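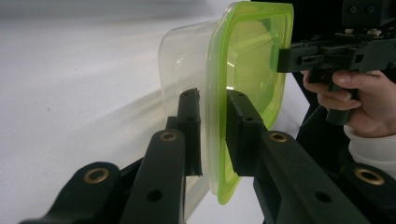
*Figure 1. Hand-held gripper holding a clear plastic food container by its wall; second gripper at upper right.*

# Haworth Kitchen and Packing Chores Set

Data card, version 2. Issued September 26, 2025.

## Summary

The Haworth set is a body of recorded demonstrations of ordinary chores, carried out by people using hand-held grippers. It was compiled to help answer a practical question put by the project's partners: which household and packing-bench tasks can a machine be trusted with at present, and which still require a person throughout?

The set contains 1,860 demonstrations across kitchen storage, table clearing and light packing work. Of these, 382 concern plastic food containers and their lids. That share is deliberately high. Containers are found in almost every home and on many shop floors, and they remain among the harder objects for a machine to handle well.

## Scope of tasks

| Group | Typical work |
|---|---|
| Containers | Picking up, turning, stacking, fitting and removing lids |
| Table clearing | Moving cups, plates and cutlery to a tray |
| Packing | Placing small goods in cartons, closing flaps |
| Cloth | Folding tea towels, laying a cloth flat |

Tasks involving heat, blades or running water are excluded. Requests to add them were received in May and declined.

## Equipment

Demonstrations were made with the Tosetti hand gripper, a two-finger tool with a camera mounted on it. The fingers are printed in black plastic and joined by linkages that turn on brass bushings. Flat pads at the fingertips do the gripping. Pads are replaced when they no longer close evenly; surface scuffing alone is not treated as a fault.

Most container work was recorded with two grippers. Single-gripper recordings are marked `one_hand` in the task sheet.

## Why containers are difficult

Clear plastic gives a camera little to work from. The surface behind an object shows through it, and highlights on curved walls can be taken for edges. A coloured rim, such as the lime-green one in Figure 1, gives the software a firmer outline, and models trained on this set locate rimmed containers more reliably than plain ones.

Thin walls present a separate problem. A grip that is too light allows the container to swing, while one that is too strong bends the wall, after which a lid will no longer seat properly. People correct for this without remark. The machines tested so far do so only in part.

## Current findings

The Zundero bench arm was tested on 220 trials drawn from the task list. The findings below apply to that arm and to the conditions of the test, and should not be read as a statement on machines in general.

- **Picking up a rigid container from a clear surface:** dependable. Suitable for unattended use within a guarded area.
- **Stacking like with like:** dependable where sizes match. Mixed sizes should be sorted beforehand by a person.
- **Fitting a press-on lid:** not dependable. The arm commonly closes two corners and treats the task as complete.
- **Removing a lid:** not dependable. The second gripper often slides along the rim without lifting it.
- **Folding cloth:** attempted for comparison only. No claim is made.

Speed was not a measure in the trials. Any household considering such a machine should expect it to be slower than a person at every task listed.

## Recording conditions

Operators worked at a bench with plain coverings in pale colours. Lighting was left as found, and brightness therefore varies across a single surface in many recordings. Operators were asked to wear their usual clothing. Hands and sleeves appear frequently and have not been masked. Faces were removed from the release, together with the sound track.

Each operator received written instructions, a short practice period and a break between task groups. Failed attempts were kept and labelled. Users who need clean demonstrations only should filter on the `outcome` field.

## Known limitations

1. The containers came from a small number of suppliers, and round containers are under-represented.
2. All containers were empty. Weight and spillage are not covered.
3. Left-handed operators are few.
4. Force at the pads was not recorded. Grip strength can only be judged from visible bending, which is slight in stiffer plastics.

## Permitted use

The set may be used for research, teaching and product evaluation. It may not be used as sole evidence that a machine is safe to operate near children or other members of the public. Published work should cite the version number given at the head of this card.

## Maintenance

The set is maintained by the Konell office. The next version is planned to hold a further 1,000 demonstrations, chiefly filled containers and screw-top jars. Errors in labels should be reported through the issue tracker, quoting the demonstration number and the task group. Corrections are listed in `CHANGES.md` and are applied at the next release.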